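Home | Guides | Care and Storage | Downloads | Contact

Stovura Household Sewing Guide
Section 2: Preparing the work surface 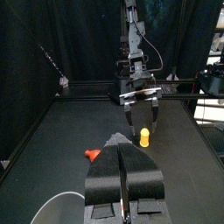

Fig. 1. Small items on a dark grey tabletop.

This section explains how to prepare a table for cutting, pinning and hand finishing. It applies to all projects in the guide, including the Enlow cushion cover and the Baxter apron. Readers who have a fixed cutting bench should go to Section 3.

2.1 Choosing the table

1. Select a table that stands level and does not rock when leaned upon. If one leg is short, correct it with a folded piece of card before any cloth is laid out.
2. Check the height. The user should be able to rest both palms flat on the surface while standing, without bending at the waist.
3. Run a dry hand along the top and all edges. Any splinter, chip or raised screw will catch fine cloth and must be smoothed or covered.
4. Place the table where daylight falls from the side opposite the cutting hand.

Note: A dark surface makes pale thread and light cloth easier to see. When working with black or navy cloth, lay a plain white sheet over the table and fasten it underneath with clips.

2.2 Cleaning the surface

1. Remove everything from the table, including mats and cloths.
2. Wipe the top with a damp cloth and a little mild soap. Do not use polish, wax or oil, as these leave marks on cotton that may not wash out.
3. Wipe again with clean water and dry with a lint-free cloth.
4. Leave the table to stand until it is fully dry. In January, or in any unheated room, allow a longer period.
5. Press a scrap of white cotton firmly on the surface and lift it. If the scrap shows any mark, repeat steps 2 to 4.

CAUTION: Do not place cloth on a table that has been treated with a spray cleaner on the same day.

2.3 Arranging tools and small items

1. Keep the middle of the table for cloth only.
2. Place shears on the side of the cutting hand with the blades closed and the points turned away from the user.
3. Keep pins in a lidded tin or pushed into a cushion. Pins must not be left on the bare table.
4. Use a shallow bowl for buttons, hooks and other small parts. The bowl should stand near a corner, where a sleeve will not catch it.
5. Place soft pieces, such as wadding and spare pads, at the far side until they are required.

Note: The Busau button box (sold separately) holds over 1,000 buttons of ordinary shirt size. It is too deep for use on the table during work and should be kept on a shelf.

CAUTION: Buttons and pins are a choking hazard. Keep children and pets out of the room while small parts are on the table.

2.4 Marking a measuring edge

A measuring edge saves time when several pieces of the same length are to be cut. It is not needed for the cushion cover.

1. Fix a strip of paper tape along the long side of the table, level with the edge.
2. Lay a rigid rule against the tape and mark the starting point in pencil.
3. Make a second mark at 100 cm. On a shorter table, mark the greatest whole length available and write the figure beside it.
4. Check both marks against a second rule. Cloth tapes stretch with age and should not be used for this purpose.
5. Replace the tape when the pencil marks begin to fade – do not draw over the old marks.

2.5 Clearing the table after use

1. Return all pins and needles to their containers before lifting the cloth.
2. Fold the cloth loosely along the grain, with the cut pieces inside and their paper labels attached.
3. Sweep threads and trimmings towards one end with a soft brush. A magnet passed slowly over the table and the floor will collect any pin that has been missed.
4. Close the lid of each container and put it away.

If a needle has broken, both parts must be found before the table is used again. Wrap the parts in thick paper and tape the packet shut before placing it in the household waste.

Section reviewed by Glenys Nepia, Guides Editor. Last revised 15 June 2018.

33 shares | 2 comments

Related sections
Section 1: Choosing cloth and thread
Section 3: Using a fixed cutting bench
Section 4: Reading a paper pattern
The Enlow cushion cover: materials list
The Baxter apron: cutting layout
Caring for shears and small scissors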